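Filed under: Demonstrations > Workcell setup

Preparing a PC assembly cell for an open day

These notes cover setting up the Ellow cell so it can run in front of visitors at the Tierney workshop. They assume the arm is commissioned and the insertion program already passes on the bench.

1. Fix the tower. Lay the case on its side with the panel off and the board facing up. Clamp it against the table extrusion. Any movement greater than 2 mm after clamping means the case origin has to be taught again.

2. Load the fixture. Each part has its own seat: hard drive upright in its caddy, processor in the square recess, memory in the long groove. Check the orientation of the processor against the socket before the doors open. The program does not check it.

3. Open the socket lever by hand. Flomero can drive the lever, but the motion is slow and fails often enough to hold up a queue.

4. Set the approach height. Teach a hover point 60 mm above the board and bring every pick and place through it. The case walls are taller than they look from the operator's side, and a straight path from the fixture will clip the rim.

5. Reduce speed. Use the Brundus demonstration profile, not the production one. Confirm the force limit has loaded with it - switching profiles from the pendant does not always carry the limit across.

6. Do a dry cycle with the fixture empty, then one with scrap parts. Watch the cable dress at the wrist during the memory move, where the joint turns furthest.

7. Mark the visitor line on the floor and test the emergency stop from the presenter's position.

A group of 6 people can see into the case comfortably. Run memory first, processor second and drive last. If an insertion stalls, retract to the hover point, release the part into the fixture by hand and restart from that step. Do not jog the arm inside the case while people are at the line.

Log the cycle counter at the end of the day. Ours read 3,140 at the last service, and the finger pads are changed on that count.

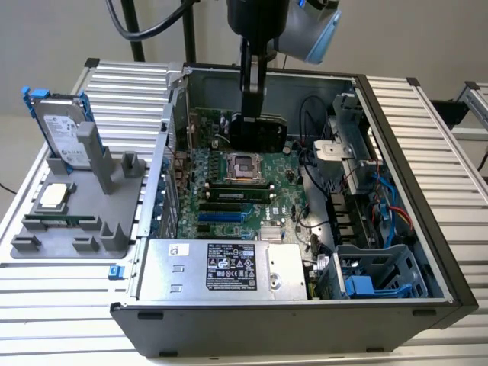 Can the same program be used with a different model of case?

Only the fixture half carries over. The case origin, socket position and memory slot positions have to be taught again, and the hover height checked against the new case wall.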